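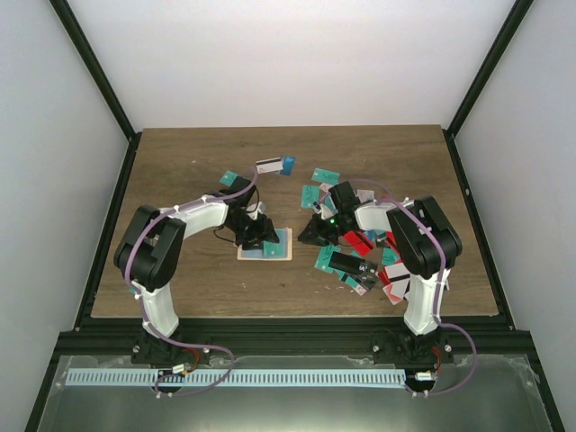

Sorting and Storing the Pliletska Cards
Project report, Asif Khokhar

1. Background

Pliletska is a card game our group designed last year. The cards were kept loose in a drawer, and by November several sets had got mixed together. My part of the project was to find a tidy way to put them back after a game.

2. Method

I tried two ways of tidying. In the first, the cards were spread over a wooden tabletop and picked up one by one into a shallow tray with a light rim. In the second, they were pushed into a heap and squared up by hand before going in.

Each way was tried 27 times with 80 cards. Time was measured from the first card touched to the last card in the tray. I stopped any run that passed 900 seconds.

3. Results

The heap was quicker, but cards ended up facing both ways and had to be turned afterwards. Picking up singly was slow and gave a neater stack. Teal cards were easy to find against the brown wood. Cards lying flat were harder to lift than cards resting on another card.

4. Problems

The tray has no divider, so a part-filled tray lets the cards slide. I asked Bumamer for a price on inserts and have had no reply.

5. Next steps

Test a deeper tray. Repeat the heap method with the cards face up from the start.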